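Skestel Community Help > Home and Storage > Cables and small electrics

How do you store spare cables so they don't get tangled and broken?

Asked in October. 3 answers. Viewed 400 times.

I have a drawer in the hall that is full of spare cables. Phone chargers, printer leads, extension cords, a couple of long network cables and a lot of thin ones I can't identify. Every time I need one I have to pull out the whole lot. Last month I found two chargers with the covering split near the plug, and I think it's from being jammed in there.

I have tried winding them around my hand and putting a rubber band on each one. The bands went brittle and snapped, and a few of them stuck to the cables. I also bought a Zivholm drawer divider but the slots are too narrow for anything except phone leads.

I live in an apartment, so no garage and no basement. I do have one deep shelf in a closet. What do other people use? I would like to spend as little as possible. Also, is there a proper way to coil a long cable? Mine always come out twisted.

Answer 1 (accepted)

Start by getting rid of things. Lay everything out on the floor and put each cable next to the device it goes with. Anything with a split cover goes straight to electrical recycling, don't tape it. Anything you can't match goes in a bag with the month written on it, and if you haven't opened the bag in a year, recycle that too.

For coiling, the trick is to stop wrapping it around your hand and elbow. That puts a twist in every turn. Hold one end in your left hand, make a loop the size of a dinner plate, then make the next loop the other way so the cable goes under itself. Alternate over and under until you reach the end. It feels wrong for the first few tries. When you throw the cable out it should run straight with no kinks. Keep the ends on the outside of the coil and don't pass one through the middle, or you will get knots.

Don't make the bend tight where the cable meets the plug. Leave a few inches free there before the first loop.

For ties, use the hook and loop kind. A roll from Brinkmann can be cut to length and lasts for years. Put a label on the tie, not on the cable.

Answer 2

zip lock bags. one cable per bag, write on the bag with a marker. done it for 8 years. they stand up in a shoe box like files

Answer 3

I agree with most of the first answer but I would use the closet shelf and forget the drawer. Drawers are too shallow and things catch when you close them.

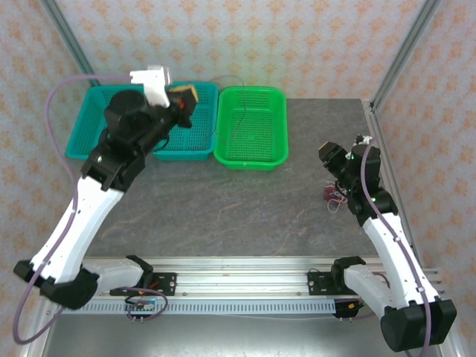

Open plastic baskets are what I'd put on the shelf, one for power and one for everything else. They are cheap, and the kind with holes lets you see a bit of what is inside before you pull it down. Two colors help as well – a teal one and a green one side by side are easy to tell apart. What you want to avoid is a thin wire dropped in as it is, like the dark one curling across the bottom of the green basket. Add three more like that and you have your drawer again. Coil it and tie it first, even if you plan to use it again that evening.

Measure the shelf before you buy. Mine is 900 mm wide and I got baskets that were a little too long, so the closet door wouldn't close. I had to take them back to the Trirnden store.

Keep extension cords at the bottom, they are heavy and will flatten the thin ones. I don't bother with labels on the short leads.

Comment from the person who asked

Thanks. The over and under thing worked on the network cables after a few goes. Still have a bag of mystery ones. Does the recycling place take the plugs too, or do I cut those off?

Reply to comment

Leave them on. Ours takes the whole thing, but check with yours.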